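Lasst den Nachttisch klein!

Meine Freundin Aranka hat sich im März ein Nachttischmöbel gekauft, das breiter ist als mein Schreibtisch. Drei Schubladen, zwei Fächer, Ladestation, und innen geht Licht an, wenn man nachts nach den Taschentüchern sucht. Sie schwärmt davon. Ich war zu Besuch, habe höflich genickt und mich auf der Heimfahrt die ganze Zeit gefragt, was man neben dem Bett eigentlich alles lagern will.

Ich bin nämlich für das Kleine. Ein Schränkchen aus hellem Holz, oben eine glatte Fläche, darunter etwas zum Herausziehen -- fertig. Meins habe ich für 75 Euro bei Baumgart mitgenommen, und es passt genau so viel hinein, wie ich im Halbschlaf noch überblicken kann (Brille, Buch, Ohrstöpsel, Handcreme). 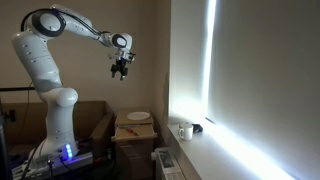 Kleines Schränkchen aus hellem Holz, obendrauf ein weißer Teller.

Und ja, ein Teller darf auf den Nachttisch! Da widerspreche ich meinem Nachbarn Ottmar Diekmann, der Essen im Schlafzimmer für den Anfang vom Ende hält. Ein Butterbrot um halb elf, dazu zwei Kapitel Krimi, was soll daran verkehrt sein? Nur morgens muss der Teller wieder in die Küche, da bin ich streng mit mir. Meistens jedenfalls.

Bei den großen Möbeln klappt das nach meiner Erfahrung nie. Wo Platz ist, bleibt alles stehen: die Tasse von gestern, die Tasse von vorgestern, Kassenbons, einzelne Socken. Aranka hat inzwischen sogar einen Locher in der untersten Schublade -- einen Locher, neben dem Bett! Sie sagt, der störe da doch keinen. Mich schon, und ich schlafe nicht mal dort.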